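Suche im Archiv: Suchbegriff eingeben Suchen

Betreff: Re: [hoerspiel-liste] Fermont, neue Fassung – lohnt sich das?
Datum: 12. Juni 2023

Hallo zusammen,

> Hat von euch schon jemand in die Neuaufnahme von "Fermont"
> reingehört? Ich kenne nur die alte Kassettenfassung und hänge
> sehr daran. In der Ankündigung stand was von ungekürzt und
> komplett neuer Musik, da werde ich immer gleich misstrauisch.
> Und: Gibt es das überhaupt auf CD oder nur als Download?

ja, ich! Ich bin gestern Nacht mit Teil 2 fertig geworden und muss das jetzt loswerden (wer noch gar nichts wissen will, liest bitte erst nach der Seitenzahl unten wieder weiter, wobei ich mir mit Spoilern wirklich Mühe gebe).

Zuerst zur praktischen Frage: CD gibt es, zwei Boxen, insgesamt 13 Scheiben. Der Download ist billiger, aber dann fehlt euch das Beiheft, und das ist diesmal richtig schön geworden, mit der Karte von Curnia auf der Innenseite und einem Stück aus dem alten Manuskript. Laufzeit laut Rückseite 1058 Minuten. Ich hab die erste Box fast komplett beim Bügeln gehört, so viel Wäsche hatte ich gar nicht!

Die Musik ist gewöhnungsbedürftig. Das alte Thema mit der Drehleier taucht genau einmal auf, ganz am Ende der Überfahrt, und da hatte ich dann doch Gänsehaut. Sonst viel Cello und viel Stille. Der Erzähler ist jünger als früher und nimmt sich mehr zurück, was den Hafenszenen guttut, der Gerichtsverhandlung eher nicht. Die zieht sich. Dafür ist Gillell endlich nicht mehr bloß der komische Schmuggler, der kriegt eine eigene Geschichte und ist für mich die beste Rolle im ganzen Ding.
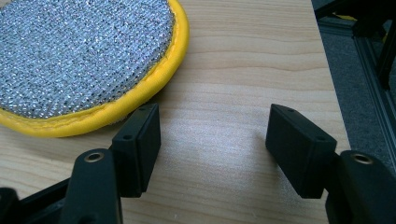
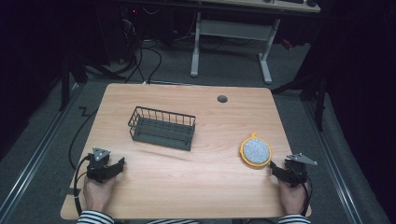 – Seite 295 –

So, und jetzt zu Patrício. In der Kassettenfassung verschwindet der ja nach dem Brand einfach, und wir haben hier in der Liste jahrelang gerätselt, ob da eine Szene verloren gegangen ist. Ist sie wohl! In der neuen Fassung kommt er im Leuchtturm noch mal vor, keine vier Minuten lang, und danach versteht man auch den Brief an die Schwester ganz anders. Mehr sage ich nicht. Wer das Buch hat: Es ist ziemlich nah am Kapitel dran, nur der Hund fehlt.

Was mich geärgert hat: Die Lautstärke schwankt. Im Sturm hab ich den Regler runtergedreht und danach vom Flüstern im Laderaum kein Wort mehr verstanden. Mit Kopfhörern geht es besser, im Auto könnt ihr es vergessen. Und auf CD 9 ist bei mir ein Sprung zwischen zwei Tracks, so eine halbe Sekunde Loch. Hat das noch wer, oder ist das nur meine Box? Dann würde ich die umtauschen.

Also ja, kaufen. Die Kassetten trotzdem behalten, schon wegen der Drehleier. Im Juli soll es übrigens eine Hörprobe von der Leuchtturmszene geben, falls du lieber noch warten magst.

Viele Grüße aus der Bügelecke

--
Beiträge bitte unten oder zwischen den Zitaten, keine Anhänge mit Tonmaterial!

Zuletzt aktualisiert: vor 2 Tagen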